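Trying two grippers on the same arm in simulation

Posted by Lovely Quiambao, May 19, 2023

In April I began to compare two gripper models for our small arm, the Enlow and the Ismail, before we order either of them. In this tutorial I show how to set up the comparison in Fistance, so that both grippers get the same task and the same conditions.

Step 1. Load the room called Fladorholm. It has a lot of furniture and strong shadows, and I recommend to keep them. A plain grey room makes the camera's work too easy.

Step 2. Place the small blocks close together within reach of the arm. Leave only little space between them – wide jaws will then show their weakness early.

Step 3. Add two cameras, one low near the table and one high above. Save both views for each run.

The arm and the coloured blocks, first from low down and then from high above:
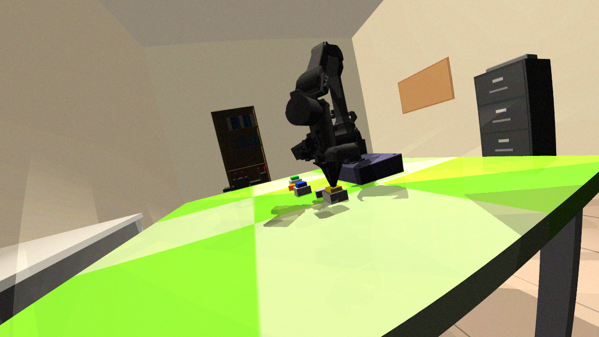
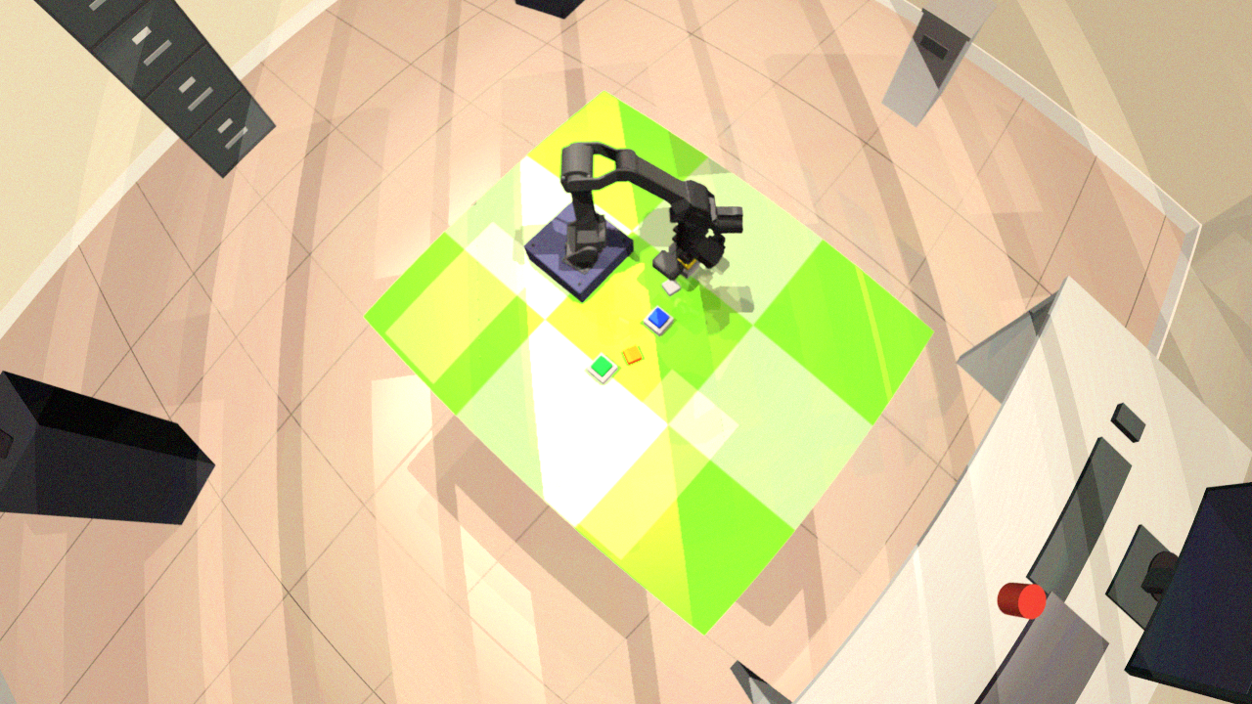
Reading time: 2 minutes

Step 4. Check the approach in both views before you close the jaws. From the low camera you can judge the height of the tip over the block. From the high camera you see better how the gripper is turned compared with the block. If one view looks good and the other does not, correct the wrist first and leave the shoulder alone.

Step 5. Run 80 picks with the first gripper, then change the gripper file and run the same list again. Do not change the start positions or the speed. I forgot this once and had to throw away an afternoon of results.

Step 6. Write down every miss with its cause. I use only "pushed a neighbour", "slipped" and "did not reach". With the Ismail I had 14 misses, most of them of the first kind. The Enlow runs are not finished yet, and I will add them to this page when I have the full list.

If the arm shakes when it stops, lower the controller gain a little and start the list from the beginning.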